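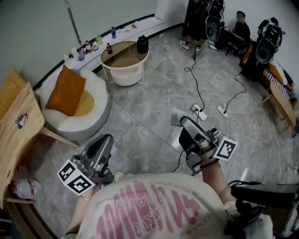

gray marble-look tile, wood table on the left

Cleaning textured floor tile — what works??

rbednarek
Moved into the Salport place in October and the floor is gray marble pattern tile all thru the front room. Looks ok from standing height. Walk on it in white socks and the socks are gray by lunch. Mopped 9 times now. Hot water, dish soap, same result every time. Is it the tile or is it me

pvanrooij
It's the soap. Dish soap leaves a film, the film grabs dirt. Stop using it. Plain hot water twice, then a neutral cleaner, tiny amount.

kristof_b
Disagree with Pieter, plain water does nothing on old film. You need white vinegar in the bucket. Did my whole hallway that way, socks stayed white.

pvanrooij
Vinegar eats grout. Please don't tell people this.

kristof_b
one cup in a full bucket is not eating anything. been doing it for years

floorc
Is it real marble or printed? Matters a lot. Real marble + vinegar = dull spots you can't get out. Renata can you find the box or ask the landlord?

rbednarek
No box. Landlord says "ceramic, probably". So that's great. 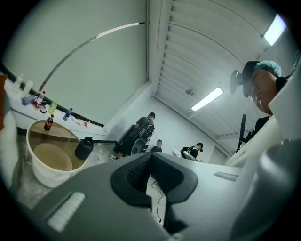
same room, from lower down

teunva
Ceramic prints the pattern, so look for two tiles with the exact same veins. If you find a match it's not stone. Took me 2 minutes at my sisters.

rbednarek
Found a match by the door!! And another one under the radiator. So printed. Thank you Teun

floorc
Good, then you've got more options. Still skip the vinegar on the grout imo. I use the Harnano powder, half a scoop, let it sit ten minutes, then rinse and change the water when it goes dark. Changing the water is the part people skip.

kristof_b
Harnano is overpriced washing soda. Same stuff at the hardware store for a third of the price

floorc
Maybe. Mine doesn't leave streaks tho.

pvanrooij
Washing soda is fine. Wear gloves. And get a flat microfiber mop, string mops just push the mud into the grout lines.

rbednarek
ok so: soda, ten min, rinse, flat mop. How many rinses? Floor is 144 square feet not counting the kitchen

pvanrooij
Until the bucket stays clear. First time I did mine it took all evening — after that one rinse was enough.

rbednarek
Update, four buckets in and still brown. Socks slightly better. Going again tomorow, before breakfast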